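27th March

Rain again until after lunch, so the peas did not go in, and I spent the morning at the kitchen window with the seed tin instead, sorting packets into piles and then forgetting what the piles meant. I have 12 kinds of tomato in there. I have room for four, maybe five if I give up on the melons, which I say every spring and never do. The Prirnska packet is nearly empty and I can't find it in the catalog anymore, so those last few seeds are going to get the best of everything, the heated mat and the good soil and the spot by the south wall.

I do love this part of the year, even when it's gray (maybe especially when it's gray, because you can stay in and plan and the slugs can't get at a plan). The garden book is open on the counter and I keep going back to it with a pencil. Last year's notes stop dead in September, right when I should have been writing down which beans I saved. There's a line that says "the good ones, left jar" and I have looked at every jar in this house.

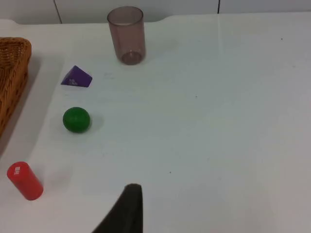
The tall cup, by the wall.

By two the sky had opened up and I walked down to the lower bed in my boots. The garlic looks wonderful! Every row is up and standing straight, and I stood there admiring it a good deal longer than garlic needs. The rhubarb has those crinkled pink knuckles coming through the straw. I pulled some chickweed and carried it over to the hens, who acted like they had never been fed in their lives. Lui came with me as far as the gate and then sat down in the one dry patch and waited, being a cat who does not care for mud.

The compost is slower than I'd like. I turned it from the left bin into the middle one, and the bottom third was lovely and dark and full of worms, but the top was still mostly leaves and the corn stalks I was too lazy to chop. My back is telling me about it now. I'll spread what's ready on the squash hill and let the rest sit.

Stopped in at Plirnance on the way to the post office for twine and came out with twine, two bags of potting mix and a pair of gloves with 60 cents off, so I can hardly call that a bargain. They had onion sets by the door, and I was very good and walked past them. I may go back.

Tomorrow, if it holds off, peas first, along the old fence, then the spinach. I want to move the Neltent rose too before it leafs out any further, poor thing, it has never been happy under that gutter. Must remember to soak the peas tonight.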